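Jorel > Stores and Packing > Room Diary > May

Reading time: 5 minutes

Bench diary, main packing room

The room was opened at 8 in the morning. Ragnheiður Kjærgaard had the keys and signed the sheet inside the door. The overhead lights were switched on along the full length of the bench side, and the shutters were left as they were found. The state of the room was fair. Tape ends had been left on the floor near the scale, and the waste bin for film had not been taken out. Both matters were put right before any material was handled, and the previous shift has been told in writing.

The work set for the day was the sorting and repacking of the small parts returned from Sepúlveda. The delivery note gives 411 pieces. It was agreed at the start that no recount would be made in this room, as Cedico has already accepted the figure and the parts will be weighed on departure in any case. Our task was limited to checking condition, matching labels to the order, and closing the bags properly. I record this because the question was raised again before lunch and again after it, and I would prefer that it not be raised tomorrow.

We began with the rods. They are slender and black, and they mark easily if they are allowed to roll against each other. Under the room instructions each one is to be stood upright and looked at along its length before it is laid down again. Felicja Tomaszewski asked whether the faint white marking near the top should be treated as a defect. I replied that a small white mark is to be noted and the rod passed, unless the mark can be felt with a fingernail. Heiðrún Fogh does not agree with this rule and has asked that her view be entered. It is hereby entered.

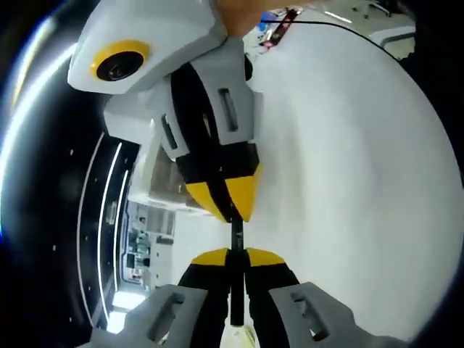 Rods and inserts

The second part of the morning was given to the inserts. The material is light and tears at the corners when it is pulled by one side only, so members of staff are asked again to lift from beneath. Several of the notches had dust in them. A soft brush was used. The vacuum nozzle was considered and set aside, as it has damaged this material in the past and the replacement order took most of the winter to arrive.

There was some discussion of the order of work. The written instruction says that the insert is placed first and the rod second. Jailson Brito has for a long time done it the other way, and his boxes come back with fewer complaints than anyone else's. I do not have the authority to change the instruction. I have, however, written to Steinar Hallgrímsson to ask that both methods be permitted until the next review, and I have kept a copy of the letter in the blue folder on the shelf above the scale. No answer had been received by the end of the day.

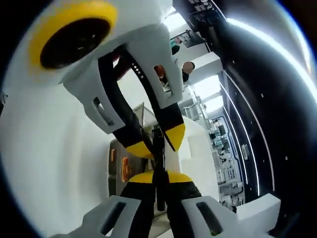 The rod, with a white foam-like piece to its right.

A short break was taken at half past ten. The kettle in the corridor is still out of order. Staff are reminded that hot drinks are not to be carried into the room. Cold drinks in cans are allowed under the present rules, on the condition that they are kept to one side and well clear of open bags. I am aware that the sister room at Nerkwood has forbidden them altogether. I see no need to follow that decision unless there is an accident.

After the break we turned to the bags. These are the clear kind with the printed white label, which the supplier now applies before delivery. The film is thin and catches the light from overhead, and this makes the small print hard to read while the bag is lying flat. Ms. Tomaszewski found that pressing the film smooth with two fingers on either side of the label was enough. She also proposed that the codes be read aloud by one person and checked against the list by a second. This was tried for the remainder of the morning and went well, though it is slow and the room becomes noisy.

Creased labels remain a problem. Where the code could be read, the bag was kept in use. Where it could not, the contents were moved to a new bag and the old label was placed in the envelope for the supplier. Three labels went into the envelope today. The pen used for corrections must be the thin one, as the thick one bleeds.

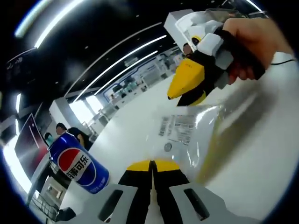
Ragnheiður Kjærgaard

I take up the entry again at ten past two. Lunch was longer than the schedule allows, by reason of the fire door test on the lower floor, and the lost time has been noted for all present.

The afternoon was quieter. Ms. Fogh worked at the far end of the bench and Mr. Brito made up the cartons. I went through the glove drawer, which had not been put in order for some time. The white fabric gloves are meant to be kept in pairs by size and had been pushed in loose. They were sorted, and those with stained fingertips were sent to the wash. Gloves are required whenever a white or light-colored surface is to be touched, and a bare hand on such a surface should be reported without embarrassment so that it may be wiped down at once. I found it useful to say this aloud, for it was plain that the newer members of staff had understood the gloves to be optional.

I also asked that anything with small lettering on it be steadied from the top and not held by the side. Printed letters wear away under the thumb sooner than one would expect, and the same is true of the small blue and white labels, which lift at one corner and are then lost.
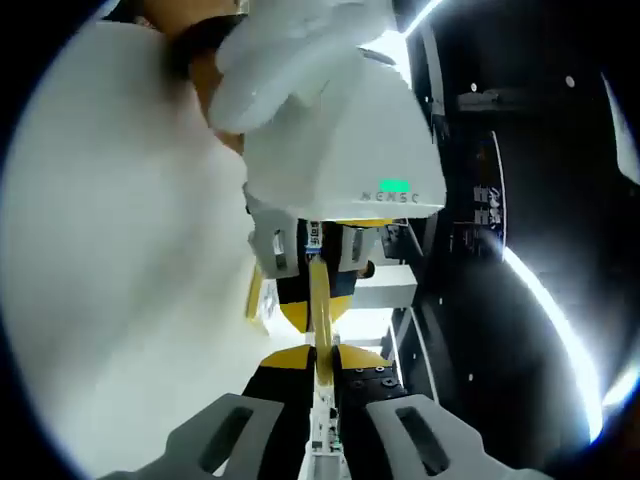 Mr. Brito observed that the gloves run large and that a folded finger can catch on an edge. I accept the point. A smaller size will be requested with the May order, and until it comes those with narrow hands may turn the cuff back once.

Matters left open at the close of the day are as follows. The bag supplier is to be telephoned about the creased labels. The brush needs a hook of its own by the bench. The letter to Mr. Hallgrímsson awaits a reply. Around 4 cartons remain to be taped, and they have been placed under the bench on the window side with a note.

The bench was wiped, the film bin was emptied, and the lights were put out. Ms. Fogh locked the door and returned the keys to the front desk.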